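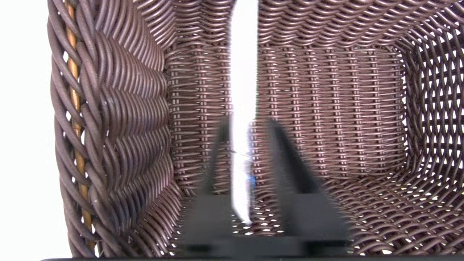
The Basket by the Door

Aug 19, 2023

Every home has a container that was bought to end clutter and became its permanent address. Ours is brown wicker, with a braided rim, and it came from Hasto in April along with a candle I didn't want.

The store tag promised it would "gather life's little things." It has done so. At last check life's little things came to 38, among them 5 keys that open nothing we own and the manual for a Kinnunen toaster we gave away two apartments ago.

I blame the storage business, which has talked us into believing that a mess with sides is tidy. Imar's fall catalog lists 1,826 products, and I would guess that over half of them are boxes for the rest. You can buy a bin for your lids. You can buy a lid for that bin, sold separately, in a color called Ciment, a gray with a passport.

My grandmother kept one drawer. When it wouldn't close, she threw things out until it did, and went back to her crossword. She never labeled it. I've thought about copying her, but we'd need to clear out a drawer first, and I know exactly where all of that would go.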